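Can a machine do the shallots yet? Kitchen chores, September round-up

Short answer: no. Longer answer below, with the tips you came for.

I get asked this a lot now. Myroslav Lysenko at Trevent has been working on kitchen arms for 14 years and even he does his onions by hand. Says wiping a flat table is nearly there, stacking plates is fine if they're all the same plate, and anything with a skin on it is trouble. The skin tears, sticks to the grip, then sticks to the next one.

Medance showed a peeling rig last spring. 15 shallots in, it needed a person to clear it. Price 2,666 before the stand. You can buy a lot of paring knives for that.

So, by hand, for now. What works in my kitchen:

Top and tail first, leave a bit of root on or it falls apart when you slice. Pour over hot water if the skins are tight, one minute, drain. Skins slide off after that, mostly.

Bowl for the peelings within reach, lower than the board if you can. Sweep into it as you go. Dry skins get everywhere, dark worktops show every flake.
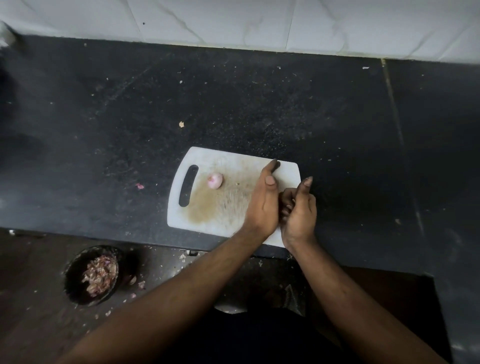
Stained boards. Coarse salt and half a lemon, scrub along the knife marks, leave ten minutes, rinse. Sun on the windowsill does more than bleach in my veiw. If the scoring is deep enough to catch a fingernail then it's time for a new one, no amount of scrubbing gets in there.

Smelly hands – cold water, then salt, then soap. Hot water first makes it worse.

Back to the machines. Gertraud Stöckli wrote in to say her floor robot is the only gadget she'd buy again, and that it still eats onion skin and chokes on it. Empty the brush after cooking days. Same goes for the Otow model, the side brush unclips, pull it straight up.

What I'd hand over tomorow if I could: peeling, drying up, wiping behind the taps. What I'd keep: slicing. You feel a bad layer through the knife before you see it, and I can't picture how you'd teach that to an arm.

More on dishwashers and the Rezaei loader next time. Send questions before then, short ones please.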